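Home | Reviews | Days Out | Back Issues | Write to Us

Filed under: Hands On, Software

Retumier home robot trainer, tried at the Zallis open day

Zallis opens its doors in Jukent once a year, in August, when the building's air conditioning is at its most theoretical. I went because I wanted to try Retumier before paying for it. The sign at the front desk promised "a robot in every room." There was one room, and the robot was on a screen in it.

I don't hold that against them. Retumier is a simulator. You get a furnished home, a wheeled robot with an arm, and a list of chores, and you find out how bad you are at chores before a real machine gets near your real dishes. The full version costs $2000 a year. The trial lasts 13 days and asks for your phone number.

My slot was at 2 in the afternoon, on a desk by the window. The person before me left the robot in the bedroom, so I started there.

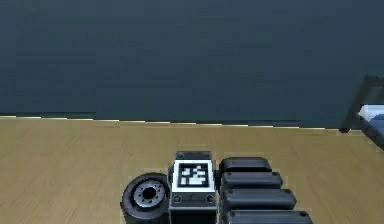 Bedroom view over the robot's own hardware, marker block in the middle, bed at the far right.

The first thing I learned is that looking down past your own arm is a skill. The wheel and the arm segments take up the bottom of the view, and until you get used to them you steer like someone carrying a mattress. The square marker on the block turned out to be a decent landmark. I kept it pointed at wherever I wanted to go and mostly went there.

The floors look good, with proper wood grain. The walls are a dark blue that I suspect was chosen by whoever had to look at them the least. There is plenty of open floor in the bedroom to practice turns on, and I needed it. I tried the same turn until the woman at the next desk started giving me advice, all of it correct.

Driving is done with two sticks and it's fine. The arm is another matter. You slide it out with one button and back with the same button held longer, and how much longer is apparently between you and the button. I asked at the desk and was told the Jansen controller, sold separately, fixes this. I'm sure it does.

The living area is the better test. There's a long wooden table with a few things on it, including a tape measure, a silver lid with a knob and, toward the far end, an open cardboard box. The small stuff is what makes it hard. A black ring lies in front of the lid, and I spent more of my hour on that ring than I'd like to put in print. The pink beam helps you judge where the gripper is, once you stop staring at the beam.
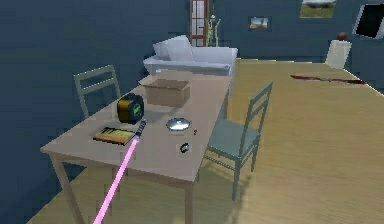 What it scored, and what I scored

At the end of a session Retumier gives you a number out of 100. I got 68, which the screen called "developing." The report underneath is the best part of the whole package – plain sentences about where you wasted time, with a replay beside each one. Mine had a lot of replays.

Load times were almost nothing on their machine. On the laptop I own, running the trial that evening, I could make coffee while the bedroom showed up. The manual is a PDF with no index and two chapters called "Getting Started."

Should you buy it? If you teach a class or run a workshop, yes, and get the Jansen controller while you're at it. If you're one person with a hobby and a slow laptop, take the trial, use all of it, and give them an old phone number. I still have a few days left on mine and I'm going back for the ring.

Parking at Zallis is behind the building. The cookies were gone by three.

Contact the editors | Copyright, all rights reserved | Back to top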